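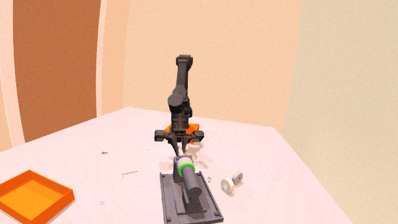

Green ring on a gray shaft

Is a paid warranty extension on a washer ever worth it?
Posted by Shewit Bogale

The Cindis washer I bought in May cost $200 less than the Nwosu. Now the store wants $65 a year to extend the warranty after the first year. The salesman swore the drum bearings go early on these. If that's true, why did he sell it to me?

Bhupendra Ahuja
I'd pass. Ask him what's excluded and watch him look for his manager. My Gutard plan left out seals, hoses and "wear items," and what else ever breaks? I paid for 6 years and claimed zero times. Check your credit card too, some add a year for free, though read the fine print before you believe it. 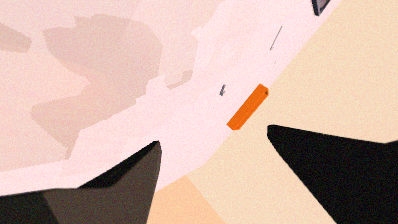

Orange block where pink meets beige

lokau_tenant
get the warranty, my sister's washer died and they replaced it

Bhupendra Ahuja
Replaced it with what, and how long did she wait? Mine quoted seven weeks for a technician.

Shewit Bogale
The contract says "comparable model at our discretion." I'm keeping my $65 for now.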